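I'd been meaning to get to the Galetti open day for years, and this May I finally went! Galetti is a fruit nursery (trees only, no fruit stand, though plenty of people show up with shopping bags anyway), and once a year they open the back gates and let you wander through the greenhouses.

Parking is in the lower field and it's a hike, so wear real shoes. I wore sandals. There was a map at the entrance but it was last year's map, with the potting shed in the wrong spot, so I missed the first twenty minutes of the grafting talk while I walked in a big circle around the compost.

The talk was the best part of the day. Senthil Namboodiri has been grafting there for most of his working life and he does it so fast that he had to stop and do one over again in slow motion for us. He said they put out 4000 young trees in a good year, and that citrus is fussier than people expect in a pot. Mine has dropped its leaves two winters running, so I asked him about that, and he told me to quit moving it around the house and go easy on the water in December. Okay then! 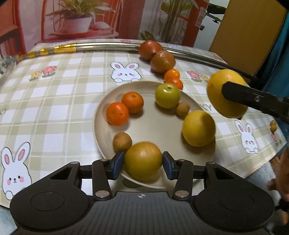 After that I went into the big greenhouse, and oh, the smell in there. A few of the lemons were in bloom and I just stood around for a while like a weirdo. It was also very hot. If you go, do this one before lunch, while the vents are still keeping up (by two o'clock my glasses were fogging).

Lunch was from the Kołodziej truck, potato pancakes with sour cream, and the line moved fine. I ate on a hay bale next to a couple who had driven three hours to pick up a quince, and we ended up talking about deer fencing for far too long. They swear by the Flikwood stuff. I've had no luck with any fence, but my deer are also very tall.

The afternoon tour covers the cold store and the old orchard up the hill. I'd skip the cold store unless you love looking at pallets. The orchard though, wow! There are 100 old apple trees up there, some of them propped up with poles, and the guide let us take cuttings home from the prunings pile. I have three sticks in a jar on the windowsill now and no idea what kind they are, I lost the label somewhere around the parking field.

I also bought a small mandarin tree, which I had promised myself I wouldn't do. It rode home buckled into the passenger seat. The sales tent takes cards, but the plant crate deposit is cash only, so bring a few dollars. Gates close at four and they do mean four.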